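Paper, paper and a bit more paper

Gallery posted 4 Nov 2021. Click any of them for the big version.

Right, so several of you have asked for more from the folding table, and I have finally got round to sorting them out. Regular readers will know I went a bit potty for paper planes in May, when Mitali Jayasinghe came to stay and showed me a dart that went the whole length of our hallway and down the stairs. I'd been making the same stubby thing since I was at school! Mine always went up, had a think, and came down on its nose. Hers just kept going. I made her do it again with a bus timetable and it still went further than mine.

Since then it's been a folding household. There are planes behind the bread bin. There's one on top of the kitchen cupboard that I can't reach without the steps and have decided to leave there until we decorate. Sunil Gamage (next door but one, very patient) has posted at least two back through our letterbox, and the second came with his own improvements to the wings, which was a bit cheeky but he was right.

The light blue has become the favourite colour and I can't really say why. White disappears against a white wall, for one thing, and I like to see where my edges are. Yellow looked lovely in the packet and a bit sickly once folded. Chaminda Weerakoon swears by brown parcel paper, but Chaminda also irons his, so make of that what you will.

A word on tables before the pictures. Two pushed together is what you want if you can manage it, one at the front for the folding and one behind for everything else. On one table you are forever lifting things up to find your scissors. I did a whole month of it on the ironing board and I don't recommend it to anyone.

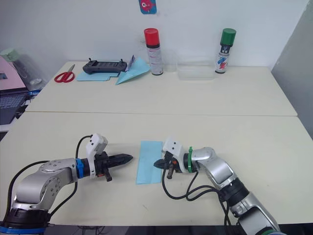

Flat sheet at the front, and one plane already parked on the back table.

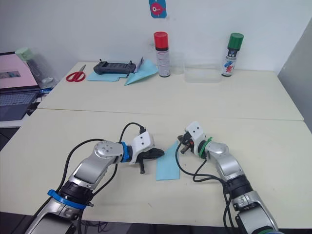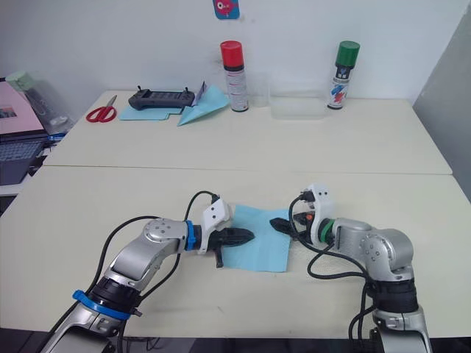 Light blue on the near table, red-handled scissors on the far one, in all three.

I do love a long narrow fold like the one in the second picture. It's the bit I used to rush. You want your crease straight before you do anything clever with it, and the trick I picked up from Pao-chu Fang is to pinch the middle first, just a little nip, and then work out to each end. I'd always started at a corner and pushed along, and by the time I got to the other end I was out by the width of a fingernail. It doesn't sound like much, but fold that in half twice more and your plane flies like a wet sock.

Pao-chu also does her creases with the back of a teaspoon. I tried a ruler, a lolly stick and the edge of my library card (now slightly bent, sorry Roy Library) and the teaspoon beat the lot.

What paper, then? I get asked this more than anything. Skuvier do a pad that's 65 gsm and I've got through a silly amount of it. It's thin enough to take several folds on top of each other without going all bulky, and it doesn't cost much, so you're not precious about binning one. The heavier stuff from Vanenar feels gorgeous in the hand and is better for anything that's got to stand up by itself on a shelf. I wouldn't fly it. Well, I have flown it, and it took a chip out of the skirting board.

Soft papers are another matter. Napkins, kitchen towel, that sort of thing. You can fold them, and they'll sit up into a nice peak if you're gentle, but they won't hold a sharp line for long and there's no point trying to launch one. They're brilliant for practising on though, especially with little ones, as they can be flattened out and used again (or used to mop up the squash, which in our house is the usual ending). Squares are easiest to start with. If you can get the corners to meet on a floppy square you'll have no bother at all with a proper sheet.

Scissors. I know, I know, the origami people will be writing in. I'm not an origami person! I like to be able to snip. A tiny cut on the back edge of each wing gives you a flap, and if you bend both flaps up a smidge it stops the nose-diving almost completely. One up and one down and it'll curl round in a circle, which is very funny indoors and got me told off at the Skorkent hall when it went round behind the tea urn. Keep one pair just for paper, by the way, and hide it. Mine went off to do some gardening without my permission and came back chewing everything.

Joonas Lehtinen wrote after the last gallery to say he'd kept a tally of every throw he made over the summer holidays, and it came to 1,596. Joonas, what were you doing with the rest of your life? He says his best plane managed 76 throws before the nose went, and that he kept mending it with tape until it was mostly tape. I've never got anywhere near that. Ours get trodden on, or the cat has them.

A few odds and ends people asked about last time:

Which way round do I start a dart? Long edge running away from you. Fold it in half, open it out again, and bring the two top corners in to the middle line. I'll do a proper step by step when I've got an evening free.

Does the colour make any difference? No, but you'll find a blue one in the hedge quicker than a green one.

How do you store them? Badly. Mitali keeps hers in a shoebox with the noses all facing the same way. I've got a carrier bag on the back of a door and everything in it is squashed, so I'd go with the shoebox.

Can you wash a paper plane? This was from Sunil's grandson and the answer is that you can do it once.

I've still got the pictures from the big throw-off at the hall to go through, including the one that got stuck in the light fitting and was there for the whole of the raffle. Those need a bit of sorting as half of them are of the floor. I'll put them up as a separate gallery so this page doesn't take all day to load, which I know it does for some of you on the slow line out past Roy.

If you've got a fold you think I should try, send it over, drawings welcome, arrows very welcome. And if you were the one who left a pad of squared paper on my front step with no note, thank you, I've used most of it already and I'd like to know where you bought it.

Back to galleries
Older: The marbling afternoon
Newer: Throw-off at Skorkent hall (coming soon)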